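The man who writes the small print on crisp packets

Silthorpe has one traffic light, two bakeries and, above the larger bakery, an office where a man has spent most of his working life writing the words that go on the backs of packets. He agreed to talk to me on condition that I left his name out. He has a brother-in-law in the trade, he explained, and Christmas is difficult enough.

He does not write the fronts. He is firm on this. The fronts are done in London by people with better chairs. "The front says 'Boldly Ridged'," he told me, pouring tea from a pot with a chipped spout. "I say 'store in a cool dry place'. One of us is telling you something you can use."

His firm is called Trolance and consists of him, a filing cabinet and a part-time proofreader who prefers to work from home and always has. Clients send over a recipe, a list of legal requirements and a drawing of the pack with a grey box on it. The grey box is his. It is never large enough. The worst he has been given was on a mint tin, on which he was asked to fit the ingredients, the address, an allergy warning and, at the client's insistence, a short history of mint.

"I asked which of the four they would like to lose," he said. "They asked whether the address could be smaller. I said it could be, if they didn't want letters."

He came to packets by way of bus timetables. There is a family likeness, he says, in that both are read by people who are already annoyed. He had applied for a job on a gardening magazine, was turned down, and was passed along to a man who needed 500 words on the care of enamel saucepans. He wrote them in an afternoon. The saucepan people cut them to 20, and he thought the result a great improvement. He has been suspicious of adjectives ever since.

Does anybody read what he writes? He considered this for longer than I expected.

"People read it when they're on their own," he said. "You don't read a cereal box in company. It'd be rude. But sit somebody down alone with a bowl of something and they'll read the lot, including the batch code." He gets letters, forwarded by the manufacturers in large brown envelopes. Most are complaints about the product, which he passes back. The ones he keeps are about commas. One correspondent wrote over several years on the subject of "best before end", which she felt was missing a word. He agrees with her. He has never been able to get it changed.

His proudest work is for Reinholz, a maker of rye biscuits, who wanted to tell customers that the packet could be closed again once opened. The packet could not really be closed again. It could be folded over, and would stay folded if something was put on top of it. After two weeks of polite telephone calls they settled on "fold to close". He still thinks of it fondly. "Three words, and every one of them can be defended," he said.

Less happy was the Nendemico business, of which he will say only that it was a soft drink, that it was supposed to taste of a place, and that he was asked to describe the place. He had not been there. Neither, it emerged, had the drink. The job ran to 699 emails, a number he knows because he printed them, and they now hold the office door open in summer. 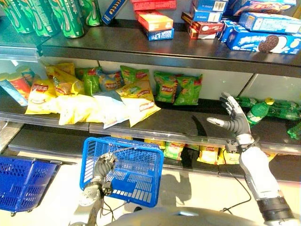
He does his research in shops, like everybody else in his line, and admits to being poor company in them. He picks things up, turns them round, reads the back and returns them facing the wrong way, for which he has been spoken to. What he minds is that shelves are arranged for the fronts. You get cans on the top tier, green ones in a row with their white swirls, and a slim blue box beside them showing off its round brown biscuits, and then crisps on the tier below and more crisps under that, and every one of them is holding its best side out. "My entire life's work," he said, "is facing a metal shelf."

I asked whether he had ever been tempted to slip something in. A joke, say, between the salt and the sunflower oil. He looked pained. It had been the fashion for a while, he said, and he had been made to do it: packets that said hello, bottles that asked you to give them a shake because they were feeling shy. He did what he was paid for and took no pleasure in it.

"I don't want to be friends with a bottle," he said. "I want to know whether it's got celery in."

He means to carry on until his eyes give out, and expects that to be soon, as the grey boxes are getting smaller and the list of things that must go in them is not. The proofreader already uses a magnifying glass. On my way out he gave me a packet of the rye biscuits for the train. I folded it to close, put my bag on top of it, and had crumbs in the lining as far as the second station.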